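4.2 岗位内容的变化

Nalleveck阅览室的上架工作过去由两个人轮班完成:一人推车分拣,一人把书归位。引入Dokamari整理系统之后,归位动作逐步改为由工作人员手持夹爪示范,再交给机械臂执行。我们在二月进驻,跟随三名员工记录了142次示范,最让我们兴奋的发现是,员工对自己手上功夫的认识变得清晰了许多!

Noemi Obi在访谈中谈到,她做了多年上架,从没想过自己取薄册时总是先压住书脊再抽出。拿起夹爪以后,这个习惯一下子显了出来,因为夹爪没有指腹,压不住的地方就会打滑。Unathi Mtshali则把注意力放在隔板的高度上:窄格里转腕困难,她主动提出改变两手的先后次序,这一建议后来写进了Dokamari的操作规程。员工由执行者变成了动作的讲述者,讨论“怎么放”的时间明显多于过去,周五的例会也从排班会变成了一场相当热闹的技术交流。

变化也带来新的负担。双手持夹爪时,前臂需要长时间前伸,Melur Pattinasarany建议把连续示范限制在一个时段之内,中间穿插借阅台的工作。另有员工担心示范攒够1,000次之后自己的岗位会缩减。馆方的答复是保留全部编制,并把示范工作计入技能津贴。我们认为这一安排十分关键,它让员工愿意把真正顺手的做法拿出来,而这正是系统最需要的东西。

就归位质量而言,前期的困难集中在开放式格架。格架没有背板,书推得过深便会抵到墙面,平放与斜靠的书又各有各的取法。Yabsira Mekonnen为此整理了一份按书册厚度划分的动作清单,新员工上手时都会先读它(见图3)。

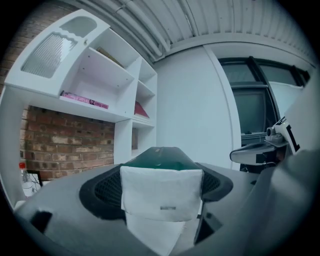
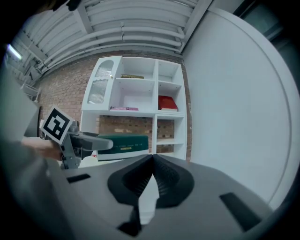
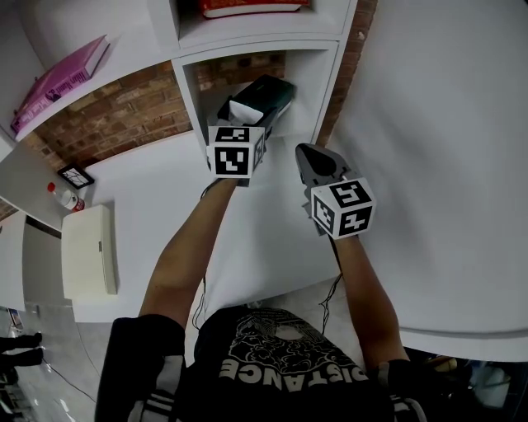

图3 白色格架前的手持夹爪作业。前两幅取自夹爪端视角,其中第二幅可见夹爪夹持一本深绿色的书;第三幅为头部视角,可见双手各持一只夹爪。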